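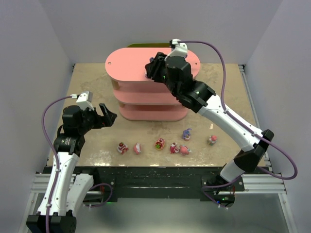

Section 5: Adding a columnist's biography to Garnach

Right, you've got your login and you've found the People tab, so let's put somebody in it! I'll use the Mudgway Courier columnists as I go, as I typed most of them in myself and made every mistake going.

1. Click New Person and type the surname first. Garnach sorts on whatever comes first, so a "Mr" will land your man under M.

2. Fill in Known For. You get 139 characters, spaces included, and it stops dead when you hit the limit (no warning, sorry). I stick to the job and the paper.

3. Add the career entries, oldest at the top. Each one wants a title, an employer and a start year. Leave the end year blank if they're still there.

Note: if a paper has changed its name, use the name it had at the time. The Ploltham office did it the other way for years and I'm still tidying up.
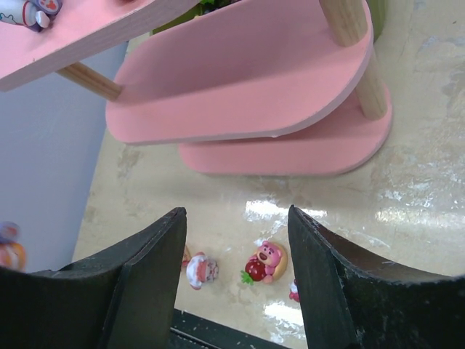 Zoriana Onyshchenko asks what to do when two sources give different start years. Put in the one you can back up with a page from the paper, then pop the other in the Remarks box with its source. I do this a lot - obituaries are shocking for dates.

4. Go to Syndication. You can list up to 70 papers by name. If a column ran in more than that, tick Widely Carried and name only the ones you've checked.

5. Fill in Family if it's already been in print, and only then. Spouse, year of marriage, children's first names, done.

Caution: Save and Publish sit right next to each other. Publish sends the entry straight out to the Brurkine reading room, and pulling it back means an email to me and a bit of a wait.
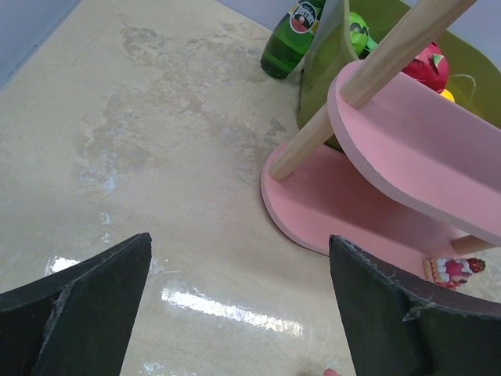
Couldn't awards go in with the career entries, Ute Lenz wondered, and save a step? I did try it. They got sorted in with the jobs and one poor woman looked as if she'd been employed by a prize. So awards get their own step:

6. Open Honours, choose Won or Shortlisted, and add the year.

7. Press Save, then Preview, and read it all through before you publish. Form 66 covers corrections after that.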